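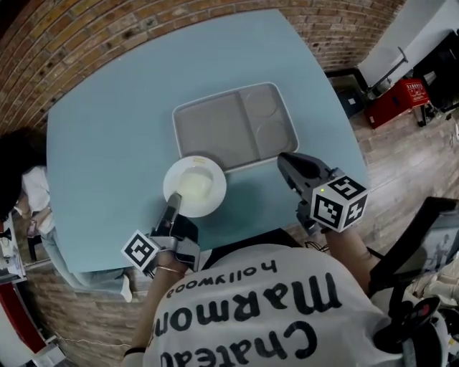

Warkitell Releases Version 3 of Its Portion Planning Software for Shared Kitchens

ISTLEY, November 24, 2018 – Warkitell today released version 3 of Wavenau, its portion planning and stock software for kitchens that prepare meals for more than one dining room. The update changes how recipes are scaled, how leftover stock is recorded and how serving sizes are tied to the dishes a kitchen keeps on its shelves.

Earlier versions of Wavenau stored each recipe at a fixed yield. A cook who needed a different number of meals entered a multiplier, and every ingredient was scaled by the same amount. Salt, leavening and thickeners often had to be corrected by hand. In the new release, each ingredient carries its own scaling rule, which can be linear, stepped or capped. Rules are set once in the recipe editor and apply to every later batch.

Serving ware is now a record type of its own. A plate, bowl or divided tray is entered with its usable volume and, for trays, the volume of each compartment. When a menu is built, the software checks each portion against the dish assigned to it and flags any item that will not fit. The check runs before the order list is produced, so a change in portion size carries through to purchasing.

Stock counts can be entered by weight, by volume or by package. Opened packages are tracked separately from sealed ones and keep the original lot number. When a lot is marked as withdrawn, Wavenau lists every batch made from it and each dining room that received a portion.

"Most of the requests we had were about partial packages," said Alcides Ríos, product manager at Warkitell. "Kitchens were writing the remaining weight on tape and typing it in at the end of the shift. We moved that entry to the point where the package is opened, and it takes two fields."

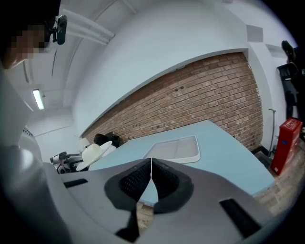
The release was tested from July onward at the Hsu kitchen in Istley, which supplies two dining rooms from one preparation area. The trial database held 2,000 recipe and ingredient records, all brought over from the previous version. Records with missing units were placed in a review queue and left out of planning until corrected by kitchen staff.

Printed production sheets have been reworked. Ingredient amounts now appear in the order of use, with the batch number repeated on every page. Allergen lines print below the recipe title and cannot be turned off. Sheets can be produced in letter or legal size – the half-page format has been dropped.

Availability and Upgrade

Wavenau 3 is available now to all current license holders under their existing support terms. Kitchens running the previous version can upgrade in place. Older installations must first export their records and load them through the import tool. A full backup should be made before either procedure. Custom report templates are not converted and will need to be rebuilt in the new report editor.

About Warkitell

Warkitell develops planning and record-keeping software for food preparation sites. The company is based in Istley. Product documentation and upgrade instructions are available through the customer support desk.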